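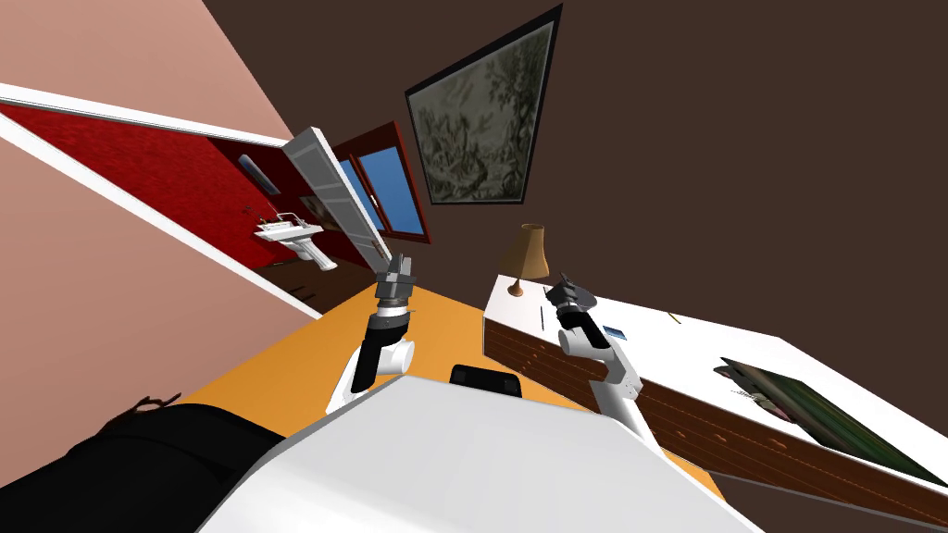
Room-service automation at Trosau is the use of two-armed robots for tidying and resetting guest rooms at the Trosau hotel and conference centre. The system was supplied by Filtov, with the room software written by Kummont, and covers 200 rooms in two buildings. It is often cited in hotel trade courses as a case of automation brought in without a cut in permanent staff, although the number of seasonal posts fell.

Background

Before the change, each room attendant cleaned and reset a full list of rooms per shift, including the desk, lamps, doors and bathroom. Sick leave for back and shoulder complaints was high, and the centre had trouble filling early shifts. The owner, Ziółkowski, first looked at powered linen trolleys and then asked Filtov for a machine that could handle small objects on tables.

Operation

Each robot has a white torso and two jointed arms ending in two-fingered grippers. It works on desktops and other flat surfaces: pens and pencils are put back in place, books are squared up and lamps are returned to their usual spot. It also opens and closes room doors. Beds, bathrooms and anything left on the floor remain the work of attendants.

New tasks are first tried in simulation. Kummont builds rendered copies of typical rooms, with furniture, doors and an adjoining bathroom, and the robot's movements are run there before they are allowed in the building. Room attendants take part in this stage. They point out habits that the software would otherwise miss, such as leaving a guest's open book as it lies or not moving papers from one side of a desk to the other.

Effects on work

The permanent housekeeping staff stayed the same size. The centre used to hire 20 extra attendants for the summer season and now hires 6. Five attendants were retrained as room supervisors, a post that did not exist before. A supervisor watches several robots from a floor office, clears faults and makes the final check of each room. The post is paid one grade higher.

Attendants who stayed in their old role report less reaching and bending over desks, but a larger share of their shift now goes to bathrooms and beds, the heavier part of the job. The staff council asked for rotation between the two roles, and this began in March. Under the agreement, robot logs may be used to find faults but not to measure the speed of individual workers.

Some attendants have said the work is lonelier. Rooms were previously done in pairs — one on the bed, one on the rest — and the pairs were split up when desk work passed to the machines. Pair working has since been restored on the upper floors of the older building.

Limits

The robots do not enter occupied rooms and stop if a person comes through the door. Thin items lying flat are often left for the supervisor, as are glass and jewellery.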